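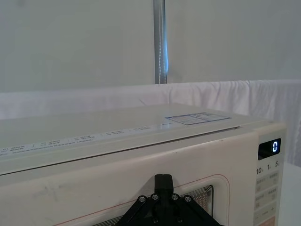 Wrist view of the microwave at Bindcombe, display at 0.

14 shares | 3 comments

I have now driven two hours to look at a microwave. The Molutix lab in Bindcombe opens its doors every May, and while the rest of the crowd went upstairs for the walking machines, I stayed on the ground floor with the people who teach an arm to use kitchen appliances.

The project is called Vlachou, and its question is a fair one. If a robot learns a chore by copying people, does it help more to show it the same chore many times, or to show it fewer times with more variety in how things go wrong? The group had 2816 recorded attempts to work with, all steered by hand, and they trained two versions of the same controller. One got only the clean runs. The other got a smaller pile that included fumbles, each followed by the operator recovering and carrying on.

The test was 192 trials per version, with the microwave shifted a little each time. I asked who did the shifting. Students, I was told, with a ruler.

The version raised on fumbles won. It opened the door more often, and when it missed, it usually backed off and had another go. The clean one tended to miss by a finger's width and then carry on with great confidence, performing the rest of the job on air. I have worked with people like this.

Both versions see mostly through the wrist camera, so for much of the job their world is a cream door, a mesh window and a bit of their own black gripper. The buttons are labeled in an Asian script I can't read. The controller can't read it either, they said. It learns where to press from the demonstrations, and a different model with the buttons moved would stump it. They were refreshingly blunt about that. The poster had a whole column for what failed, and it was the longer column.

The live demo ran late in the afternoon, for roughly 12 of us behind a strip of tape. First try, the arm slid off the edge of the door, paused long enough for someone to cough, and came back at it from slightly lower. The door opened. There was applause, mine included, for a thing I do every morning in my socks.

The next step is a second kitchen at the Nollatham site, with other appliances and worse lighting. Parking in Bindcombe is free after 2, and the coffee is by the stairs.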